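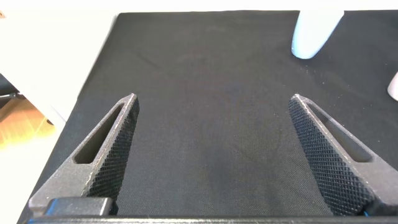 Mayu Morikawa wrote in to say black cloth shows every crumb and every cat hair, and she'd go back to gray tomorrow if her sister hadn't already hemmed two of them. Fair. We still use black on the tables. Answers below to what we get asked most.

Why black?

Hides the scratches on the table and doesn't bounce light back at you. Small pale things show up well on it - beads, buttons, screws. Dark things vanish, so get a tan one too if you do a lot of dark stuff.

What kind of fabric should I buy?

Something plain with no shine. Medium weight. Thin stuff creeps around when you lean on it, really heavy stuff is a pain to wash. Check it under a lamp in the store if they let you, some blacks go brown or purple under warm light.

How much do I need?

Measure the top, then add the drop on both sides, then add for hems. People forget hems. Also wash it BEFORE you cut. Cotton shrinks, and the first one we made for the Stollville room came up short on one end and stayed that way for years.

How do I stop it sliding?

Clips at the corners if the table edge is thin enough. If not, rubber shelf liner underneath. Double sided tape works but leaves gunk, wouldn't do it on a table you like.

Can I pin it?

Into a padded top, sure. Into a bare table, no.

Lint??

Sticky roller, every time you set up. A damp rubber glove dragged one way also works and is cheaper. Keep towels out of the same wash load, thats where most of it comes from.

Do I have to iron it?

For a regular work table, no. Shake it out warm from the dryer and smooth it flat by hand. For a sale or a display, yes, iron on the back so you don't get shiny patches. Roll it on a tube afterward instead of folding and you may get out of ironing next time.

It's fading. Can I dye it?

Cotton, yes. Polyester needs its own dye and more heat, and honest opinion - buy another one. Keep it away from the window and wash cold, inside out if it's sewn like a fitted cover.

Glue or wax on it?

Wax: let it harden, scrape, then iron between paper towels. School glue: soak in warm water and pick it off. Hot glue: freezer, then peel slowly. Super glue: it's a rag now.

Do you lend them out?

Yes, from the Cesdale room, ask in the morning. Bring it back washed adn dry please.

Comments

Wakana Honda
Shelf liner tip saved me. I'd been using books on the corners

tabletop_jo
What about velvet? Looks so nice for jewelry

Wakana Honda
jo - pretty but the lint is ten times worse. Try a small piece first

pk32
my fitted one shrank in June and now it pulls at the corners, should have read the wash first part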